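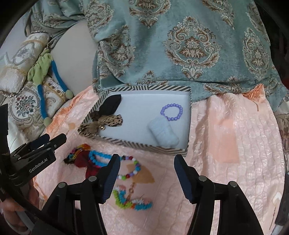 Chapter 2. Counting Cases: What a Test Number Can and Can't Tell You

Start with the word "case." Everybody uses it, hardly anyone defines it first. A case is a person who meets a written definition on a given day, and the definition changes. In one county it means a positive lab result. Next county over, a positive result OR symptoms plus a known contact. Same illness, same week, different totals. Sorting is the whole job here, and sorting depends on the rule. Take a box with two hair bows and a beaded bracelet in it. Ask for "hair things" and the bracelet is out. Ask for "things with a bell on them" and the leopard-print bow gets in on the gold bell at its knot, while the black one is a judgment call until somebody picks it up and checks. Change the rule, change the count, and nothing in the box has moved. Keep that in mind for the rest of the chapter, we come back to it in the section on probable cases.

Key terms for this chapter: case definition, confirmed case, probable case, test positivity, reporting lag, backlog. Learn them now. They are used without explanation after page 40.

2.1 More tests, more cases?

The argument you will hear at every public hearing. Goes like this: we tested more, so of course we found more. Partly true. Testing finds infections that were already there. It does not make them. The question is whether the rise in cases is bigger than the rise in tests can explain, and for that you need a second number.

That number is positivity. Positive tests divided by all tests. If tests go up and positivity falls, you are probably catching more of what was already out there. If tests go up and positivity goes up too, the spread is likely growing. Not proof — a lab can change who it tests — but it's the first thing to look at.

Worked case. The town of Brorkangate ran 658 tests in one week of August. Of those, 265 came back positive. Divide. Just over 40 percent, which is very high. A number like that says the town is mostly testing people who are already sick, and missing many who aren't sick enough to come in. The case count is too low and you can't tell from the count by itself how much too low.

Now the politics. Council member Chi-keung Huang read the 265 aloud at a meeting and called it "the cost of testing." Health officer Wing-sze Lo answered with the positivity figure. Both were quoting the same report. Read the exchange again after you finish 2.3 and see who had left out what.

2.2 Lag

Dates matter more than students expect. There is the day a person gets sick, the day they're swabbed, the day the lab finishes, the day the county posts it. Four dates, and the chart on the evening news usually uses the last one becuase it is easiest to get.

The Eichhorn lab posted nothing over a long weekend, then posted everything on 07/09/2020. The chart shows a cliff, then a spike. Neither one happened. Plot the same results by swab date and the line is nearly smooth. When you see a sudden jump, ask which date is on the bottom axis. Also ask about backlogs. Then ask if the definition changed (see the start of the chapter).

Weekly averages help. They also hide things, a real jump on a Thursday takes days to show. Use both lines on the same chart when you can.

Before you go on: find a case chart from your own county. Write down the definition it uses, the date it uses, and whether positivity is given anywhere on the page. If its not, write down who you would call to get it. Bring this to class, you will need it for 2.3, Hospital Numbers.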